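3.2 Setting and participants

The study was carried out at the two administrative sites of Murkon, a regional insurance processor that moved to assigned seating in March after several years of shared desks. Both sites handle claims by phone and by written correspondence. Staff at the larger site sit in one open room divided by low screens, while the smaller site keeps the older arrangement of rooms for four to six people. The move gave us a chance to look at how workers settle into a desk that is theirs for the first time, and whether the things they keep on it bear any relation to when and where they take their breaks.

All permanent staff who worked at least three days a week on site were invited to take part. Of these, 144 returned the first questionnaire and 34 agreed to a longer interview. Team leaders were not told which members of their teams had agreed. The interviews were carried out by Seren Parry and Ankit Pant in a meeting room away from the work floor, and each person was free to skip any question. Those interviewed had worked for the firm for very different lengths of time, and we made no attempt to balance the group by age or grade.

3.3 Personal items and the working surface

Earlier work on office life has tended to treat personal items as a form of display. Family photographs, plants and awards are read as signals to coworkers, and the desk is studied as a place where identity is shown. We take a narrower view. Our interest is in items that are used during the day, above all those linked to eating and drinking, and in how they share space with the tools of the job. Following Marchuk's earlier distinction, we call these items "provisions" and set them apart from "keepsakes," which are looked at but seldom handled.

The distinction is not always clean. A mug may be both, and several people we spoke to had strong feelings about a cup they used every day. Where an item could be placed in either group, it was coded as a provision if its owner reported using it in the past week.
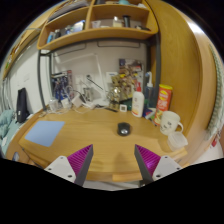 Figure 2. A desk with a computer mouse and mouse pad, a white mug, a lidded plastic container and a potato chip canister.

Coding was done by Simin Ansari and Anju Mishra, who worked separately and then met to settle differences. Most disagreements concerned storage. A lidded box might hold lunch, paper clips or medicine, and the coders were asked to leave such items open until the owner's written answers could be checked. Items inside drawers or bags were left out, even when the owner mentioned them, as we had no even way of recording them across the two sites.

Participants also kept a short break diary for two working weeks. The diary was filled in on paper – an online version was tried and dropped after the pilot – and asked only for the start of each break, its place, and whether anything was eaten or drunk. It did not ask what was eaten. This was a condition set by the staff council, and we believe it made people more willing to take part, although it limits what can be said here about diet.

One feature of the setting should be kept in mind when reading the results. The larger site has a staffed canteen run by Stovurero, open through the middle of the day, while the smaller site has only a kitchen with a kettle and a refrigerator. Workers at the smaller site therefore had more cause to bring food from home and fewer places to keep it. We report the two sites separately throughout Section 4 and combine them only where the pattern was the same in both.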